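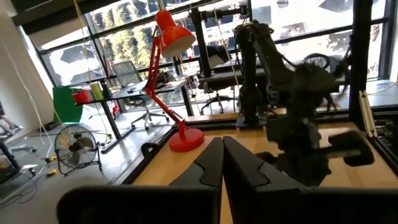
Working After Dark
Evening work has come back to Daltwood, and the town is still getting used to it

2 June 2018

At nine in the evening the old Futov button factory has more lights on than the high school, the library and the town hall put together. The building closed as a factory long ago and stood empty for years. Now its upper floors are rented out by the desk, and most of the people who rent them have another job during the day.

They are bookkeepers, translators, sign painters, a man who repairs accordions, two women who draw maps for hiking clubs. A desk costs $87 a month. For that you get a key, a shelf, heat until midnight and a share of the kitchen on the second floor. Lamps are up to the tenant. The ceiling lights were put in for rows of machines and they buzz, so most people leave them off.

Daltwood was always a night town. The factory ran a late shift for most of its life, and in its best year it had 368 people on the payroll. The diner stayed open for them. So did the barber, two nights a week. When the late shift ended, the evening bus went with it, and by the time the gates were locked for good you could not buy a sandwich after seven.

The people upstairs have not brought all of that back. The barber is gone and his shop sells phone cases. But the diner, now called Pledora, tried staying open until eleven last July and has kept those hours. The owner says the soup pays for the gas and the pie pays for the help. Orders come in from the factory by phone, and somebody walks over to get them.

Ask the tenants why they don't work at home and you hear a lot about kitchen tables. One translator did her first two books on hers and had to clear it for every meal. The accordion man was asked by his family to leave. Several people said they get more done in two hours at the factory than in a whole Sunday at home, and one of the map makers said she mostly comes for the quiet, then spent ten minutes telling me about the neighbors' dog.

Not everyone in town is pleased. People on Mill Street complain about car doors at midnight, and they have a point: the lot behind the building holds 100 cars, but the gate is locked at ten and the late crowd parks along the curb. The town has talked about changing the lock. A petition to bring back the evening bus has 1,004 signatures, a good number for a place this size, and the bus company has so far answered with a form letter.

There is also the question of the roof. It leaks over the east stairs, and the rents do not cover a new one. The owners have asked for a loan and expect to hear by fall. Until then there are buckets, and tenants on the top floor keep their papers on the west side.

None of the people I met talked about leaving. The waiting list for desks is kept on a clipboard by the front door, and on the night I visited it had gone onto a second page. By half past eleven the heat was going off and people were putting on their coats — all but the accordion man, who had one more reed to fit and said he would lock up.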